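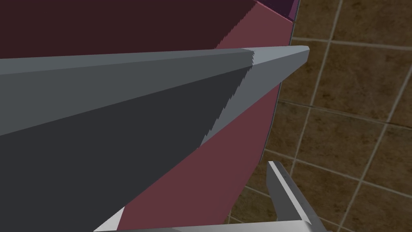

A reader in Slaoui writes that the silicone around her laundry trough went black again within the year, and asks whether a better grade of sealant would have prevented it. Grade matters less than surface preparation. Mould that survives under the old bead will colour the new one from behind, whatever the tube cost.

Resealing a trough, bath or benchtop

Tools and materials
Utility knife with a fresh blade
Plastic scraper
Methylated spirits and lint-free rag
Masking tape
Neutral-cure sanitary silicone
Caulking gun with a pressure release

1. Remove the old bead
Cut along both edges of the bead, keeping the blade flat to the tile. Pull the strip away in one length where possible. Take off the residue with the plastic scraper. Metal scrapers mark acrylic and enamel.

2. Treat the joint
Apply diluted bleach with an old toothbrush, leave for 5 minutes, rinse, and repeat if staining remains. Ventilate the room. Bleach must be rinsed off fully before any other cleaner is used, and never mixed with one.

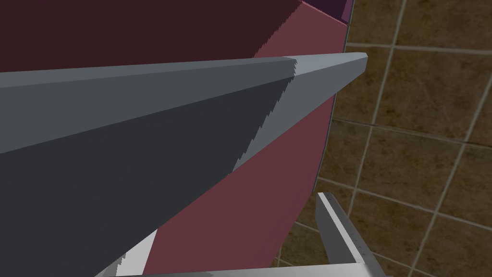

Can new silicone go straight over old?
Fresh silicone bonds poorly to cured silicone, and the overlay will peel at the edges. Strip the joint back to bare substrate every time.

3. Dry
Allow a full day with a fan running. In February, in humid coastal areas, allow two. Wipe the joint with methylated spirits immediately before taping and let it flash off.

4. Load the joint
Fill a bath with water before sealing and leave it full until the silicone has cured. The joint is then at its widest and the bead will not be stretched in use. A trough on a steel cabinet moves very little and may be sealed empty.

5. Tape and gun
Run masking tape 3 mm either side of the joint. Cut the nozzle at 45 degrees, slightly wider than the gap. Gaps over 5 mm need foam backing rod first. Push the gun at a constant speed and release the trigger pressure at each corner.

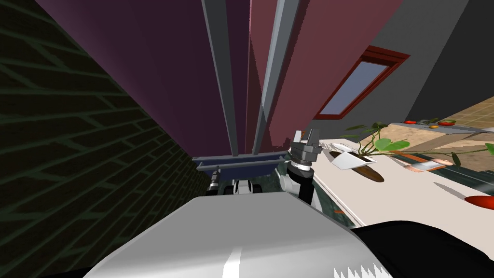 6. Tool and cure
Smooth once with a profiling tool, then lift the tape while the silicone is wet, pulling away from the joint. Do not go back over a bead that has begun to skin. Keep water off for 24 hours, or longer if the tube says so.

Storage
An opened cartridge keeps for some weeks with a screw pushed into the nozzle and the outside taped over. Discard it if the first few centimetres gunned out are lumpy or stringy.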